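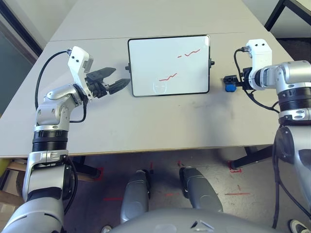 Step 4. Pairing the Fahy set-top box with your router

Home | Manuals | Fahy | Support

1. Plug the box in and wait for the front light. The carton says it takes seconds. Allow 2 minutes.
2. Open Network, then Wireless, and pick your own network. Ignore "Smart Select" – it favours the strongest signal, even if that's your neighbour's.
3. Type the password. Special characters are on the second page of the keyboard.
4. Decline the Plandell trial unless you want the reminders.

Note: The advertised 71 channels include radio. Count them yourself before paying for more.

Caution: Don't unplug the box during an update, whatever colour the light goes.

Last updated: August

Contact Tillus Support | © Tillus | Back to top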